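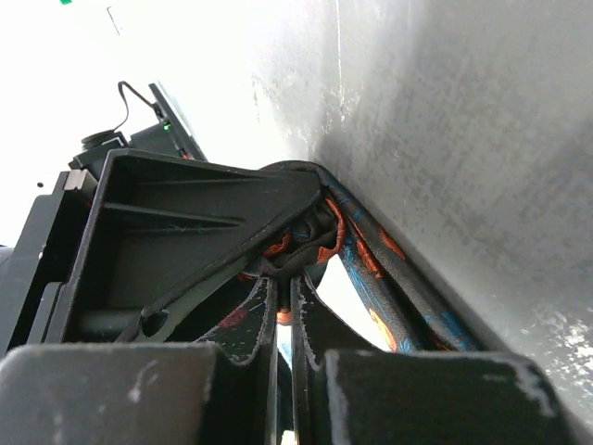 Foto: Judit Hajdu / Noltent

Perguntas frequentes: kit de garra Retosier

Página atualizada em dezembro. Se a sua dúvida não estiver aqui, escreva através do formulário de contacto.

O que é o Retosier?
É um kit de garra de dois dedos para manusear tecido: lenços, panos, peças de roupa leves, amostras. Monta-se no punho de um braço robótico que o cliente já tenha. A Noltent vende o kit e faz a colocação em serviço. Não vendemos braços.

O que vem na caixa?
A garra, um par de dedos montado e outro de reserva, a câmara de punho com o respetivo suporte, o cabo de dados, a fonte de alimentação e uma placa de adaptação ao flange. Os parafusos vêm num saco à parte, com a chave. A licença do software é enviada por correio eletrónico no dia da expedição.

Quanto custa?
O kit base custa 2.000 euros, mais IVA. Um par de dedos com revestimento novo custa 60 euros. A colocação em serviço nas instalações do cliente custa 474 euros por dia, com deslocação incluída em Portugal continental. Para as ilhas pedimos sempre orçamento à parte.

Com que braços funciona?
Com qualquer braço que tenha flange normalizado de 50 mm e carga útil suficiente. A garra completa, com câmara e cabo, pesa 976 gramas, e a este valor é preciso somar a peça a transportar. Para flanges de outra medida fornecemos um desenho da placa, que pode ser maquinada por terceiros.

Pega em seda e noutros tecidos escorregadios?
Sim, mas com a força de aperto regulada para isso. O perfil de fábrica foi pensado para algodão e deixa escapar a seda quando há tração lateral. No menu de perfis escolha "tecido fino" e suba a força um nível de cada vez. Se o tecido for muito delicado, faça o primeiro ensaio com um retalho – uma regulação demasiado alta pode deixar vinco.

E se o tecido estiver dobrado ou enrolado sobre si próprio?
O kit agarra várias camadas sem dificuldade mecânica. Separar as camadas já é outra questão. O software não sabe quantas tem entre os dedos e trata o conjunto como uma só peça. Quem precisa de pegar apenas na camada de cima deve prever uma etapa anterior de separação ou treinar a tarefa por demonstração (ver mais adiante).

O tecido pode tocar em superfícies durante o movimento?
Pode, e em muitas tarefas é inevitável, por exemplo ao tirar uma peça de uma caixa ou ao encostá-la a um painel. Convém reduzir a velocidade nesses troços. Verifique também se a superfície não tem arestas ou rebarbas, porque um fio preso passa depressa a rasgão.
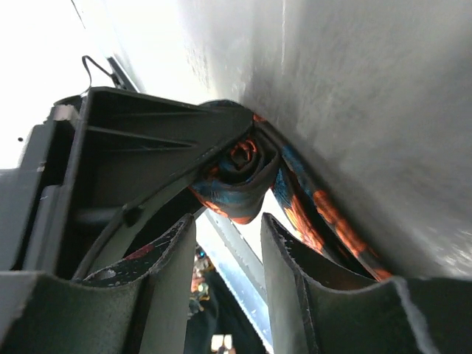

Nos troços de contacto recomendamos ainda ativar o limite de força do próprio braço. O limite da garra só atua sobre o aperto dos dedos e não protege contra o empurrão do punho.

Com que frequência se trocam os revestimentos dos dedos?
Depende do tecido e do ritmo de trabalho. O revestimento é uma peça de desgaste. Marcas e rebordos desfiados não obrigam por si sós à troca. Troque quando a peça começar a deslizar com uma regulação que antes a segurava, ou quando houver fios soltos que possam prender-se na malha. A troca faz-se com a garra desligada e não exige nova calibração.

A câmara de punho é obrigatória?
Para abrir e fechar a garra, não. Para os modos de deteção e de demonstração, sim. A câmara tem exposição automática, que se engana com facilidade quando há uma janela ou uma luminária forte ao fundo. Se a imagem sair muito clara, fixe a exposição manualmente ou mude a posição da luz.

Posso ensinar tarefas por demonstração?
Sim. O módulo Zosimow grava os movimentos da garra e a imagem da câmara enquanto o operador conduz o braço. O módulo está incluído na licença durante o primeiro ano e depois é renovado à parte. Grave a mesma tarefa com o tecido em posições de partida diferentes – com uma única posição, o resultado costuma falhar assim que a peça cai de outra maneira.

Os dados gravados saem das minhas instalações?
Não, salvo se o cliente os enviar para a assistência. As gravações ficam no computador ligado ao braço.

Quem faz a assistência?
Em Portugal, a Noltent. Em Espanha, a Farooqui, com as mesmas condições de garantia. A responsável técnica pelo kit é Judit Hajdu, que responde às questões de integração em português e em inglês.

Qual é a garantia?
Dois anos para a garra, a câmara e a eletrónica. Ficam de fora os revestimentos, os cabos dobrados além do raio indicado no manual e as garras abertas pelo cliente.

Posso experimentar antes de comprar?
Pode enviar-nos amostras do seu tecido. Fazemos o ensaio e devolvemos as amostras com um relatório curto e os valores de regulação usados. O ensaio é gratuito até três tecidos. Os portes de envio ficam a cargo do cliente.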